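4.2 Keeping the shirt: attachment and the things people will not give away

When we first began talking to households in Brinmont about what they keep and what they let go, we rather expected the answers to be about money. Clothes cost a good deal, after all, and it seemed sensible to suppose that the dearer a thing had been, the longer it would stay in the drawer. Of the 189 people who filled in our wardrobe diary, however, only 20 gave price as their main reason for holding on to something they no longer wore. The rest wrote, often at lovely length and well past the lines we had left for them, about people, places and the age they had been at the time.

Sports clothing came up again and again in these entries, and it behaves a little differently from the wedding outfits and christening gowns that earlier writers have tended to study. A team shirt (Figure 4) carries a name and a number that belong to somebody else, and yet our diarists spoke of such shirts as among the most personal things they owned. Several had never played the sport in question — one cheerfully admitted that she still did not know the rules — but the shirt stood for a brother, a summer or a shared television.

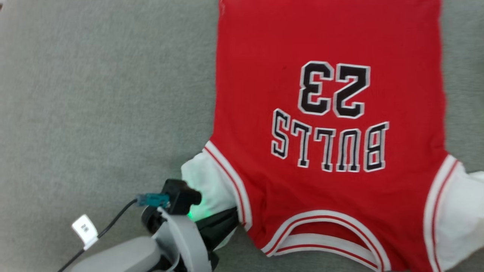

Figure 4. A red basketball jersey with the number 23 and the word "BULLS".

Adaeze Edet, reading an early draft of this section, objected that we were making too much of fondness and too little of plain habit. Many people, she argued, keep a shirt simply because the drawer has room for it, and they only find a story for it once a researcher comes along and asks. We think this is a fair point, and it sent us back to the diaries for another slow and rather enjoyable read.

What we found there supports her in part. Diarists who had moved house during the study wrote shorter entries and kept fewer unworn clothes, which suggests that a full drawer does some of the work we had put down to feeling. Even so, the team shirts mostly made the journey to the new address, while coats and good shoes were passed on. We return to these movers in Section 5, where their September entries are set beside their earlier ones.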